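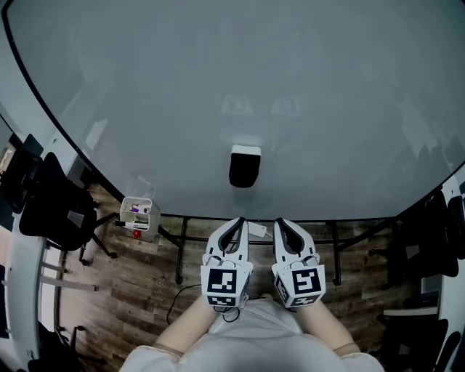
Slide 1. Pale grey table top, ceiling lights reflected in the gloss.

Speaker notes: Glare and reading speed in shared study rooms
Selamawit Kumsa, Vindholm session, 3 pm

Start with the complaint log. Kisia library received 357 comments on lighting in one year. Most concerned reflections on desks. Few mentioned low light levels.

Define terms before going on. Disability glare reduces what the reader can see. Discomfort glare does not, but readers move seat or leave early. The study dealt with the second kind only.

Slide 2. Method
Readers sat at matt and gloss desks under the same fittings. Each read 11 short passages. Desk order was swapped halfway. Žydrūnas Krūmiņa ran the Hovska sessions; mention that blinds were kept shut there and open at Kisia.
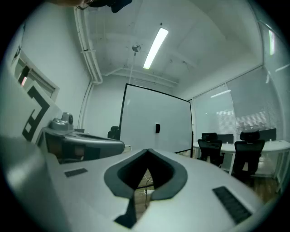 Slide 3. Results
Total passages scored: 1,599. Reading speed hardly differed between finishes. Comfort ratings did, and the gap was widest in seats directly under a fitting. Pause on the chart. The vertical axis does not start at zero, so say so.

Slide 4. Limits
Daylight was not controlled at Kisia. No readers over seventy. The Woldemariam scale was used in translation and has not been checked in that form.

If asked about cost: moving desks out from under the fittings was tried first. Refinishing figures are due in August.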